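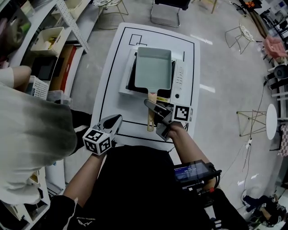

Suivi d'incident n° 272 — Espace de démonstration culinaire Womidach
Objet : poêle rectangulaire à omelette non reconnue par la plaque à induction
Ouvert le : 11 septembre 2023
Site : Brurkdale, salle 9
Priorité : normale
Statut : résolu, avec réserve

Description de la demande
Le service utilisateur signale que la plaque à induction blanche du poste central s'arrête peu après la mise en marche lorsque la poêle rectangulaire vert pâle à manche en bois y est posée. La ventilation fonctionne, les touches répondent, mais aucune chauffe n'est constatée. Le poste est utilisé pour la préparation des omelettes roulées. Aucun défaut n'avait été signalé lors de la vérification de juillet.

Vérifications effectuées
1. Alimentation électrique. Tension normale à la prise. La plaque a été débranchée, puis rebranchée sur une prise murale. Comportement identique.
2. Essai avec une casserole de référence en acier. Chauffe immédiate, tous les niveaux de puissance sont disponibles. La plaque est mise hors de cause.
3. Essai à l'aimant sous la poêle. Adhérence faible au centre, nulle vers les bords.
4. Centrage. La poêle, plus étroite que la zone de cuisson, n'est détectée que par intermittence. Placée dans l'axe exact de la zone, elle chauffe pendant 63 secondes, puis l'appareil se met en sécurité.

Diagnostic
Fond insuffisamment ferromagnétique et surface de contact inférieure au minimum requis par l'appareil. La notice Sandberg jointe au dossier fait état d'une compatibilité « tous feux » sans indication de dimension minimale. Une demande de précision a été adressée au fournisseur.

Mesure provisoire
Dans l'attente de la réponse, la cuisson à la poêle rectangulaire est transférée sur le réchaud à gaz portable. La spatule assortie, à lame vert pâle et manche en bois, reste affectée à ce poste. Les utilisateurs sont priés de respecter les consignes suivantes :
— poser le réchaud à plat et vérifier la stabilité de la poêle sur la grille avant allumage ;
— maintenir le manche en bois hors de l'aplomb de la flamme ;
— ne pas dépasser la mi-puissance, le revêtement n'étant pas prévu pour un feu vif ;
— fermer l'arrivée de gaz après chaque séance.
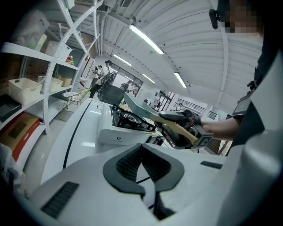
Réchaud à gaz portable et spatule à lame vert pâle, poste de cuisson provisoire.

Complément du fournisseur
La société Stekelov, distributeur de l'article, confirme que le modèle livré n'est pas destiné à l'induction. La mention figurant sur la notice relève d'une erreur d'édition. Un échange contre un modèle à fond renforcé est proposé sans frais, sous 60 jours, sur présentation du bon de livraison.

Suites données
Échange accepté. La plaque à induction demeure en service pour les autres récipients — aucune intervention technique n'est requise sur cet appareil. La réserve sera levée après un essai de chauffe complet du nouveau modèle. Toute anomalie constatée entre-temps sur le réchaud doit faire l'objet d'un ticket distinct.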